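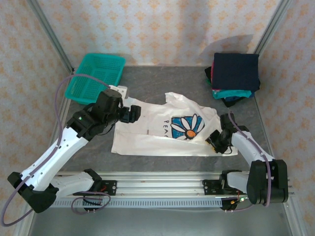
# Re: Laundry folding demo at the Omura open day - worth a second trip?

From: Laine Pētersons
To: Automation discussion list
Date: 6 May 2026

Siham Hamdan wrote:

> Has anyone on the list been to the Omura open day yet? Plandirent forwarded me the invitation and I'm trying to decide if I should send two people from our plant. The flyer says "hands-free garment folding" and shows a very neat pile of shirts, but it gives no cycle time and no word on what happens to inside-out items.
>
> We do uniforms and rental workwear, so mostly heavy cotton, plus a smaller stream of tees. I can live with slow if it runs unattended overnight. I can't live with slow if somebody has to stand next to it.
>
> Siham

Siham,

I went in April with Priya Iwasaki from our maintenance side. Short version: send one person, and send somebody who has worked a folding table.

The setup is smaller than the flyer made me expect. Two arms on a rail along the front of a table, a gripper on each, finished clothes stacked in the back corner. The walls around the table are papered in an orange flower print. I asked if the pattern was there to make things harder for the vision system and got a "partly," which I've written down as a no until someone shows me otherwise.

The shirt in my photo is the white one with the daisy on it, and that was the one I watched most closely. It's an ordinary T-shirt, wrinkled, with part of the lettering on the front lost in a fold. Good test piece, I thought, much better than the pressed and starched samples we got shown at Istell. The arms worked it between them for almost 3 minutes by Priya's watch. At the end it went on the pile. I would have accepted it for a drawer at home. I would not have accepted it for a customer shelf, because one sleeve was showing on the outside.

Now the part that bothers me. In the hour we stood there, the operator reached for the stop button more than once, and each time the item was pulled flat by hand and the run was started again. When I asked for the success rate, Thaís Lopes (she was giving the talk, and to be fair to her she answered everything I threw at her) said it depends on what you call a success. Fine, but then put the definition on the slide. The slide said 1000 folds. It did not say how many of those were touched by a person halfway through, and when I asked, she said she'd have to look it up. I haven't had an email yet.

On your questions:

- **Cycle time.** See above for the tee. They ran one hand towel in 40 seconds, and it was a nice clean fold. Towels are easy, though, and we've all seen towels.
- **Inside-out items.** Not handled. Somebody turns them first.
- **Heavy cotton.** Priya had brought one of our work jackets and asked them to try it. They declined, politely. The reason given was grip force, and I believe it. I also think that if it had worked in the lab they would have been happy to show us.
- **Unattended running.** Nothing I saw supports it. There was a person within arm's reach the whole time.
- **Feeding.** Garments were laid on the table one at a time by hand. Picking from a heap is "on the roadmap." So was it at Rimkutė, and I've stopped asking them.

What I did like: the arms are light and they're not fast, so I wasn't nervous standing near them. Cable routing is loose in places, with a purple cable looping off the top of the left arm, and Priya had opinions about how long that would last in our lint. She also asked what a gripper replacement involves. The answer was 20 minutes with the right tools, which she thought was fair.

I know Dzintra Raudsepp came away from the same event more cheerful than I did, and she has seen more of these than I have, so Dzintra, please jump in. My trouble is that I keep comparing it with a new hire on a folding table, and the new hire wins by a mile on tees and doesn't need the pile sorted beforehand.

If you do go, take a bag of your own worst items and ask to have them run with no one touching the table. Ask before the talk - after it, people drift off toward the coffee and the machine gets parked. And if you get the number out of Thaís, please post it.

Laine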